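Projects > Protport > Progress reports > Period 4

Hand-held gripper comparison, fourth period
Prepared for the Bosness equipment fund

Work this period was on finger pads and on the cloth and wire tasks. The arm trials at Welstead did not start. The controller we need for them is still on order, and the line for arm time in the budget is unspent. We would like to carry it into the next period.

Pads

We compared two sets of pads on the hand-held tool, the molded set from Tannous and the printed set we made ourselves. Both go on the same mounts, so a swap takes one screwdriver and very little time. The Tannous pads hold thin wire better. The printed pads are easier to slide under the edge of a folded cloth. We had planned to pick one set by now and have not done so.

Recordings

The target for the year is 2000 usable recordings. We added 161 this period, which is behind schedule. Most of the lost time went to the camera mount, which worked loose twice and had to be calibrated again each time. We have since changed the screws and added a check at the start of each session. Recordings made with the loose mount were thrown out and are not in the total.

Objects in use are a black wire rack and a blue microfiber cloth, on a white tabletop.
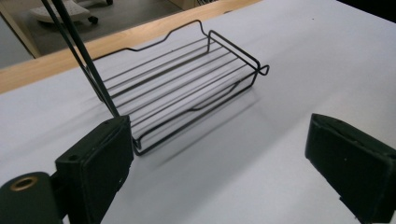
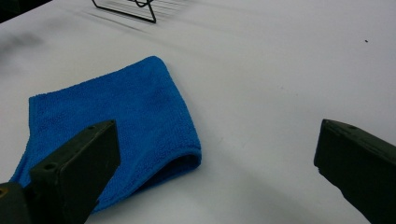

The blue cloth, folded, with part of the rack at the top.

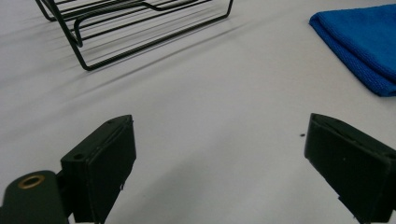
Tannous asked, after reading a draft of this report, whether the pads had been cleaned between cloth sessions, as lint on the face lowers the grip on wire. They had not been cleaned on any fixed schedule. We will wipe them before each session from now on and repeat the wire lifts with both sets, 100 lifts per set, before we make a choice.

Camera

The wide lens stays. We tried the narrower one for part of the period and lost sight of one finger when the tool was tilted. Exposure is now locked by hand. On automatic, the picture changed too much whenever a dark object came close to the lens.

Next period

Finish the repeat lifts and choose a pad set. Start the arm trials at Welstead if the controller arrives by November. If it comes later than that, we will keep recording with the hand-held tool and move the arm work back. No extra money is requested.

Comments (3)

Protport reader: Are you going to publish the pad drawings? We have the same mounts and would print a set.

Welstead workshop: The bench is free from November on. Please send the bolt pattern for the arm base before then so we can drill the plate.

guest: Did the mount come loose with both pad sets or only the heavier one? The report doesn't say.

Contact the Protport project office | Copyright Protport | Back to top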